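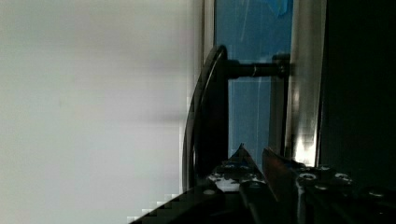

Doteck and Londier sign agreement on parcel collection in neighborhood shops

Wed 14 November - Doteck, the online marketplace for household goods and small electronics, has signed an agreement with the convenience store chain Londier. Under this agreement, customers of Doteck can collect and return their parcels in Londier shops, and they can also pay for their orders there in cash or by card.

The service opens first in 108 shops. After this first period the two companies intend to extend it to all 621 shops of the Londier chain, including the smaller ones in villages where home delivery is at present offered only two days a week.

Delivery to the door remains the most expensive part of an online order. In many districts the driver does not find the customer at home, and the parcel must go back to the depot and come out again the next day. Customers have told Doteck in its yearly survey that they would accept a short walk to a shop if they can choose the hour themselves. Many of them pass by a Londier shop already on the way from work.

How the service works

When placing an order, the customer selects the option "Collect at Londier" and chooses a shop from the list. As soon as the parcel is in the shop, the customer receives a text message with a six-digit code. The code is shown at the counter, and the parcel is handed over. No printed paper is necessary.

Parcels are kept in the shop for seven days. If a parcel is not collected in this time, it returns to Doteck and the customer gets the full amount back, without the delivery fee. A second text message is sent two days before the end of the period.

Customers who prefer not to pay online can choose to pay at the counter. In this case the order is reserved and sent as usual, and the payment is made when the parcel is collected. This possibility is limited to orders of up to 140 dollars during the first period. Both companies will look at this limit again when there is more experience.

Returns are accepted in the same shops. The customer registers the return in the Doteck account, closes the package and brings it to the counter, where a receipt is given. The refund is started on the day when the package is scanned in the shop, and not when it arrives in the warehouse, as was the case until now.

Transport and storage

The transport between the Doteck warehouse in Munthorpe and the shops is done by Van Loon, which already supplies Londier with dry goods and drinks. The parcels travel in the same trucks as the regular morning supply, so for most shops no additional trips are needed. Van Loon has reserved a closed section in its trucks for this purpose and has adapted the loading times in Munthorpe, where the last parcels are now accepted at nine in the evening.

A test with a small number of shops was carried out in August. The test showed that the largest part of the parcels is collected after five o'clock in the afternoon, and that Monday is the busiest day. For this reason Londier has planned a second person at the counter in the larger shops during these hours. The test also led to a change in the size rules: parcels heavier than 15 kilograms are not accepted in the shops and continue to go by home delivery.

Fees

Collection in a shop is free for orders above 30 dollars. Below this amount a fee of one dollar and fifty cents applies. Returns are free for all orders. The prices for home delivery do not change.

Londier receives from Doteck a fixed amount for every parcel handled. The companies have agreed not to publish this amount. The contract has a duration of three years and can be extended two times by one year.

About the companies

Doteck sells household goods, kitchen equipment and small electronics on its own account and for independent sellers. The company has its main office and its warehouse in Munthorpe and employs 183 people.

Londier is a chain of convenience stores with 621 shops, most of them run by independent shopkeepers under the Londier name. The shops are open seven days a week.

Van Loon is a family-owned transport company working for food retailers and wholesalers.

Note to editors

A list of the participating shops, sorted by postal code, is available from the Doteck press office on request. Questions about opening hours and individual shops should be directed to Londier customer service.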